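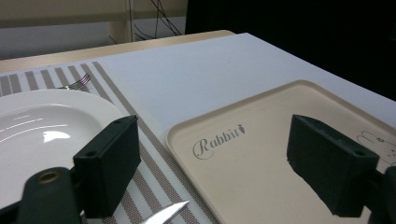
**Washing woven placemats between seatings in a shared dining room**

Posted by Mahnaz Najafi

I am responsible for the dining room at Lostham House, a residential facility with 39 place settings at the midday meal. In October we replaced our paper mats with woven ones bought from Flumanell. The supplier's card states only "wipe clean, do not soak." Wiping has proved adequate for crumbs and water. It has not been adequate for gravy, beet juice or oil, which settle into the weave and leave a dull mark after one or two meals.

The kitchen has a commercial dishwasher and a household washing machine. Staff have asked for permission to use one or the other. I would be grateful for advice from anyone who manages a similar room, in particular on the following points:

- whether either machine is acceptable for woven mats of this kind
- how the mats should be dried and stored
- how many spare mats should be held per setting

The mats carry no fiber label. I have written to the supplier and have not received a reply.

**Gobnait Ó Dubhghaill**

Without a fiber label, I would advise against both machines until you have tested a single mat. Many woven mats are a coated yarn, and the coating softens at dishwasher temperatures. The mat then dries with a curl that cannot be pressed out. Cotton mats tolerate a washing machine but may shrink unevenly.

Our procedure is as follows. Each mat is brushed on both sides with a soft nail brush and a weak solution of dish soap in lukewarm water, working along the weave. It is rinsed under the tap for 20 seconds, blotted with a towel, and laid flat on a rack overnight. Oil marks are covered with baking soda for an hour before brushing. Mats are stored flat. Rolled mats lift at the corners, and glasses placed near the edge become unsteady.

For quantity, we keep 73 mats for a room somewhat smaller than yours. This allows one full change and a small reserve for damage.

**Eugeniusz Lis**

We put ours in the dishwasher, top rack, no heated drying. They are fine. They were from Bahrami, so yours may differ.

**Davoud Vahidi**

I concur with the recommendation to test one mat first. Please mark it on the underside so that it can be compared with the others after several washes. I would add that beet juice should be treated with cold water before the table is cleared, as warm water tends to set the stain.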